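Brick sorting, April, bench two

Started at 9:40 with a clean top. I wiped the marble slab down with the Heinonen glass cloth and it came up beautifully. I know Iñaki thinks I'm soft about this surface, but look at it in morning light! The brown veins run across it like the lines on a hiking map, and I find something new in them every time I sit down here. It is also very glossy, so the overhead lamp puts a hard white streak on it. Angle the lamp toward the back wall if you're going to be checking colors by eye for long.
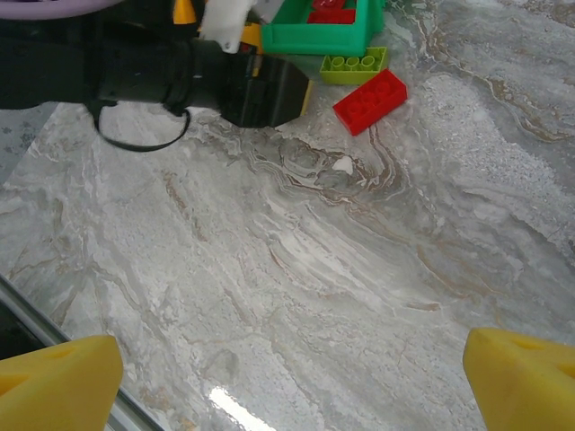
Plan for the day was the first tidy-up round for the Okstead play sets: blue, green and red bricks, mixed on the table, sorted by color into bins. Small batch only. The full tub is 300 bricks and I don't want that on the bench until the order of work is settled. Ecaterina brought the small bag over from the store shelf and we tipped it out from low down, a hand's width or so. Drop them from any higher and they skitter on the polished stone. (Lost one under the radiator last month. Still there, as far as I know.)

Bins go at the back, side by side. I tried them along the left edge first and hated it, everything had to cross the whole table. At the back you get the full width of the marble for spreading out, and you can see into the pile from every side. Teodoro Z. wanted lids. No lids!

The new wallpaper is up on all three sides, by the way, the pale gray-lavender one with the little dark motifs. Rosalía chose it and I was ready to grumble, but I love it. The old bare panels made the bench feel like the inside of a fridge. Colors of the bricks read very nicely against it, the red most of all.

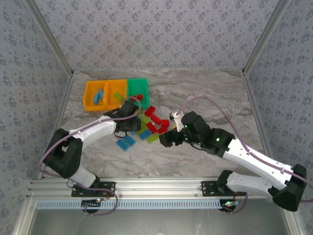 Bench two, bins at the back, bricks out on the marble.

Notes on the bricks themselves, which I could happily write about all day. The 2x4s are the easy ones. Long, steady, they lie where you leave them, studs up or studs down. The 2x2s are another matter. Upside down they show you just the one fat tube in the middle, and next to a 2x4 of the same green they vanish into it at a glance. I'd suggest picking out the 2x2s first in every color while your eyes are fresh, then doing the big ones.

Also worth knowing: bricks that lie flush against each other can look joined when they're only touching. Before you write "clutched" on the sheet, nudge one end. Iñaki and I disagreed over one pair on the last sheet and had to cross out two lines.

Spread matters more than I thought. A tight heap hides the small ones, and a very wide spread means chasing strays near the rail. What I like best is a loose pile, one layer deep if you can get it, with the colors already drifting into their own areas.
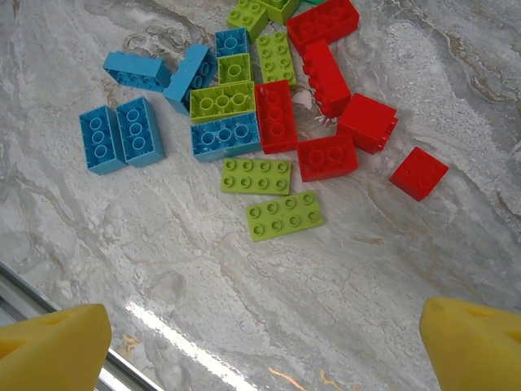

I keep wanting to stop and build something with them, which I suppose is a good sign for the play sets. Ecaterina says the red and green together look like a garden gate. She is right, and I was a bit sorry to think of them going back in the bag.

Settled for next time:
Wipe the slab before tipping out, every time. Dust shows up on the gloss and looks like chips of plastic.
Small bag only until Rosalía signs off on the sheet.
2x2s first.
Bins at the back, no lids.

Open questions: do we sort by size inside each color, or leave that for the packing stage? Teodoro Ll. says packing, and the Vunent people do it that way too. I'd like to try it both ways over 27 rounds or so and compare the sheets before we tell anyone. And does the Mira label tape stick to the bins at all? The last roll curled up by lunch.

Need more cloths. Iñaki to look under the radiator.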